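Kitchen Shelf Swap - what's in, what's out, what we still need

Quick one this time, I'm typing between the school run and the dentist. Sorry in advance.

The swap shelf at Grundora is back up after the repaint. Same wall, left of the coat hooks, two boards instead of one. Bring kitchen stuff you don't use, take kitchen stuff you will. No money, no list, no need to bring something to take something. People keep asking me that last bit so I'm putting it near the top.

What came in so far - a lot of baking tins. A LOT. Loaf tins mostly, a couple of the springform kind, one bundt that Su-bin Seok has already claimed (sorry). Also two graters, a salad spinner missing its knob, a rice cooker with the manual still taped on, and a box of cookie cutters, all of them Christmas ones. If you want those, get in before November. They went in one afternoon last year and then I had four emails from people who missed out.

What we don't want: nonstick pans with the coating coming off, knives without a cover, anything with a frayed cord. Man-sik Moon looks over the plug-in things on Fridays, so leave them in the crate under the shelf and not on it. Last month somebody put a toaster straight up on the top board full of crumbs. Please empty your toaster.

Plastic. OK. We had a long back and forth over whether to take plastic cups and plates at all, and where we landed is yes, if they're clean and not cloudy or cracked. Families with little kids want them, and so does anyone doing a picnic or a birthday. Sets don't have to match. Wash them at home and get them properly dry before you stack them, becuase stacked damp they smell by the next day and then the whole lot goes back in the sink.
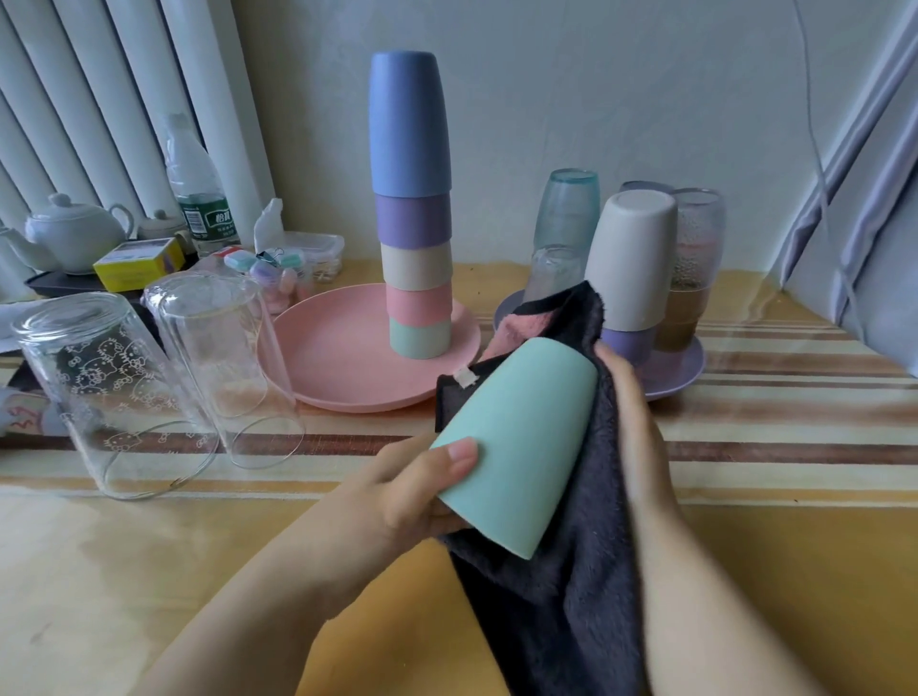 Page last changed: 26 September 2025

A fleece towel is fine for drying cups by the way, whatever you've got. Paper towel works too, it just takes half the roll.

Lids. Every container needs its lid, taped on or inside a bag together. We have a bucket of orphan lids and Hyun-seo Cha is going through it at home, trying to match them to the orphan boxes. She's had some luck with the round ones. If you took a square blue box in the summer and it had no lid, ask her, she might have it.

Jars - we're full. Please hold onto your jars until the jam people have been. I'll put a note on the door when there's room again.

Still looking for:
A big stockpot, 9 quarts or up
Muffin tins (the 12 kind, not mini)
Measuring cups, any
A kitchen scale that works
Tea towels, used is fine, no holes

The stockpot is for the soup lunch. Da-eun Hyun has been borrowing one from her sister and carrying it over on the bus, full disclosure I have watched her do it and it looks awful. So if there's one at the back of your cupboard that comes out once a year, think about it.

Small cash thing. The new boards and brackets came to $390, paid out of what was left from the plant sale. So the shelf is paid for and nobody owes anybody. The leftover screws are in the drawer if you need some.

Opening times havent changed, it's whenever the front desk is open. If the door is locked the shelf is closed, please don't leave bags outside. It rained on a bag of cookbooks two weeks ago and that was the end of them.

Ha-neul Hong is taking over the labels from me next month, so questions on what goes where should go to her from then. Till then it's still me. If your handwriting is better than mine (it is) and you have half an hour, we need new signs for the crate and the lid bucket. Markers are at the desk.

Dentist now. Bring stockpots.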